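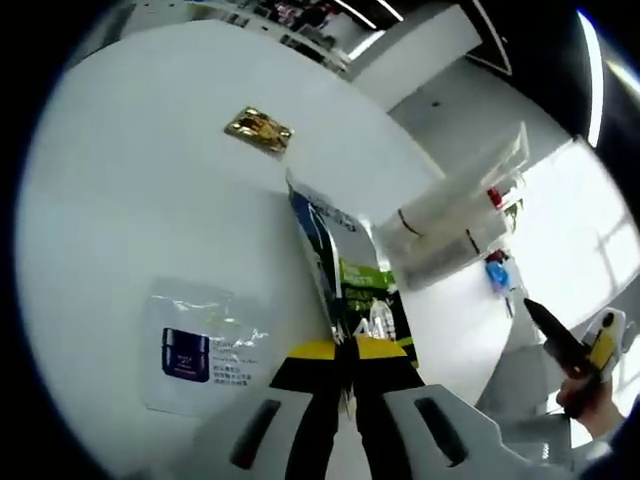
Station 2, snack bag held at the lower edge, left gripper view.

Pre-session software check, handheld gripper stations
Vovent capture and planning stack, Brekach room
Checked by: Lenka Vrabec
Reviewed by: Ragnheiður Vestergaard
Period: September

1. Recorder starts from a clean config. OK
Old station overrides were still in the home folder. Moved them out and restarted.

2. Left and right streams share one clock. OK after fix
The right stream came up on its own clock after the restart. Changed the launch order. Please leave it that way until Arai is patched.

3. Fisheye calibration file matches the unit. OK
Reloaded both. The loader still accepts a file from the wrong unit without a warning. Ticket open.

4. Finger width reads zero when closed on nothing. OK
Do this before any object goes between the pads. Thin foil reads very close to zero, so a grasp on a bag edge can get logged as a miss.

5. Pose tracking holds near the window. COMMENT
Strong light on that side. Tracking needs a full re-run with the blinds both ways. Not signed off.

6. Segmentation on reflective packaging. FAIL
Silver and gold foil get split into several masks. Clear plastic is worse: the box merges with whatever is behind it. Do not pass these masks to the grasp planner. Use hand-drawn masks for this object set.

7. Image crop to policy input, 256 square. OK
Check that the fingertips are still inside the crop. The old preset cut them off.

8. Ring buffer at 4000 entries, warning at 500 free. OK
Warning shows in the console only. RV: needs to be on the operator screen too.

9. Export to Grullberg format. OK
Test export gave 442 steps, same as the recorder log.

10. Stop command closes both files. OK
Tried from the keyboard and from the web page.

Result: recording allowed. Auto masks and planner replay blocked until item 6 is closed. Item 5 to be repeated by LV.

RV: agreed. Attach the console log to item 2 before you close it.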